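13 Nov 2024

Quick one because the kettle's on and I've got 33 browser tabs open, all of them about moving house.

So we're going. Bangera, end of January, if the lease comes through. Still packing up the old place in Hilta and I've learned that I own far too many cords. Cords for what? No idea. In the bag they go.

Mostly I wanted to write about downsizing, which I keep starting and then wandering off from. The new flat is 59 square metres. Current place is a lot more than that plus a shed. The shed is its own post. Possibly its own blog.

What's gone so far: the exercise bike (to a neighbour, good luck to them), most of the cookbooks, a doona nobody liked, the good-but-ugly lamp. What's staying: my nan's mixing bowl, the radio, the table. The table was never in question.

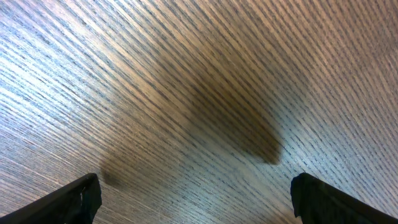 The grain, up close. Bit shiny up the top left.

I did try the decluttering apps. Flurkus was the one everybody on the forum raved about – you put in every single thing you own and it gives each one a score out of 7. I got through one kitchen drawer. The potato masher got a 4 and I was offended on its behalf. Deleted the app that night, felt better straight away.

What has worked, sort of, is doing it in short bursts before work. Radio on, one shelf, stop. If I don't stop I end up sitting on the floor reading old school reports and then I'm late. Happened twice last week. The bus does not care about my Year Nine geography mark.

Paper is the worst of it. Clothes are easy, they either fit or they don't. Paper just looks at you. Warranties for toasters that died years ago. A folder marked IMPORTANT with a pizza menu in it. Bank statements from a branch that's now a nail salon. I bought a shredder from the op shop and it jammed on the second page so now I own a broken shredder aswell.

Toys and kid stuff next worst. I'd told myself one box. It is not one box. The puzzles can go if they've got peices missing, that was the rule, but then you have to do the puzzle to find out. So that was Sunday.

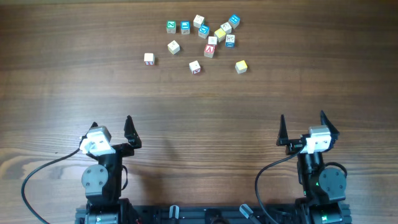 Alphabet blocks. Definitely keeping these.

Anyway. Other moving notes, mainly so I remember:

Removalist quotes are all over the shop. The Stestutholm mob came in cheapest but want a deposit up front, and they charge extra for stairs. Bangera has stairs. Two flights and a turn. The couch might not do the turn. If the couch doesn't make it I'm not crying over it, it's been sagging on the left since forever.

Mail redirection – do it early. Last time I left it too late and some poor student got my birthday cards.

Freezer needs to be eaten down. Currently it's mostly peas and one mystery soup. Soup tonight I reckon.

Also does anyone want a wheelbarrow? Flat tyre, otherwise fine. Pick up only. Colour used to be green.

Right, kettle. More when I've faced the linen cupboard

Recent posts
The shed, part one
Soup I have regretted
Are we really moving to Bangera
Things I found behind the washing machine
Tomatoes, a failure
Hilta markets in the rain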